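3.2 Collecting driving demonstrations by remote control

The demonstration set was recorded with Trindance, a small wheeled platform driven by an operator over a wireless link. The operator sat out of sight of the platform and steered from the forward video alone, so that every command in the log was chosen from the same view later given to the policy. Steering and throttle were sampled together with the video and stored as one record per time step.

Each of 6 operators drove the Grullano route in both directions after 2 practice runs, which were discarded. Operators were told to hold a steady line along the road, to slow for any vehicle ahead, and to stop if the link dropped. No lane markings were assumed. Following Jia and Yao (Section 2), we also asked for deliberate recoveries, in which the operator let the platform drift toward one side and then brought it back. The drift portion was masked during training and only the return was kept.

Segments shorter than 1000 time steps were removed. Long cracks and seams in the concrete were left in the data without labels, as were tree shadows, and operators received no instruction on how to treat them. Figure 9 gives a fixed-camera view of a street with such seams and shadows. 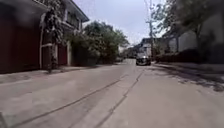
Figure 9. Low view along a concrete street, with two lengthwise seams and a vehicle ahead.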